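Costigan Court residents' meeting - minutes, February

I took the notes again, so blame me for the spelling! We started at 8 in the laundry room and 33 households were on the sign-in sheet, our best turnout yet.

Bikes. Wiremu Tipoki would like a rack in the alley. Most of us like the idea, but Skoneck (the building next door) has to agree on the spot first. Wiremu will write to them.

Lighting. Zallden quoted $800 for two lamps on our wall. I thought that was steep and said so - we're getting a second price from Ikanent before we vote.

Planters. Long talk, lots of opinions! Tomatoes won't be happy on the shady side, so we agreed to try herbs in the sun and keep the middle clear for walking.

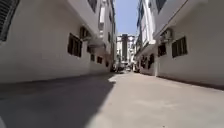 The alley between the two buildings, with shade to the left and sun to the right.

Any other business. The recycling bins are still going out too late. Please bring them down before breakfast.

We wrapped up a bit after nine. Next meeting is same place, same time, and I'll bring the cookies.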